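June, bench 2, 4:40 pm

Finished the retrain on the Zovavow set with the mixed start poses. 2,101 episodes after filtering, 89 thrown out for dropped joint readings. Same network as the Skornix baseline, only the sampling changed: each batch now draws evenly by object layout instead of by operator. 3 seeds, 3,000 steps of warmup each.

Loss curves sit on top of each other until late, then the layout-balanced runs go lower. I don't trust that alone, so rollouts on the two-arm cell before anything goes in the Munell write-up. Starting with the tray task: mugs at both ends of the wooden tray, box between them, blue basket behind. Right arm goes in over the box first, left arm holds off with its gripper empty over the table.

Things to watch: the baseline tended to close early when the wrist came in low over the box. Keep the Camenzind controller gains where they are until all seeds are done. Log the failed grasps separately from the timeouts this time, last month's sheet mixed them.
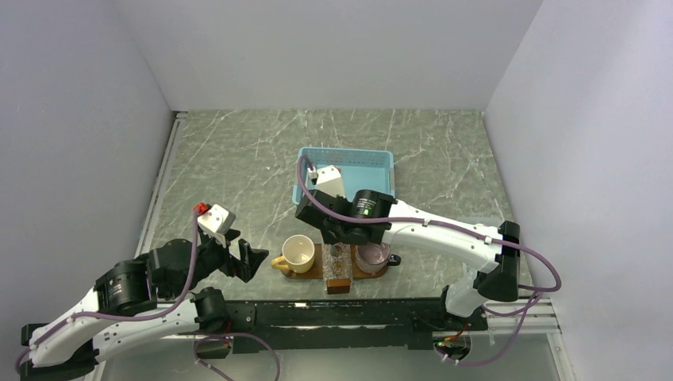
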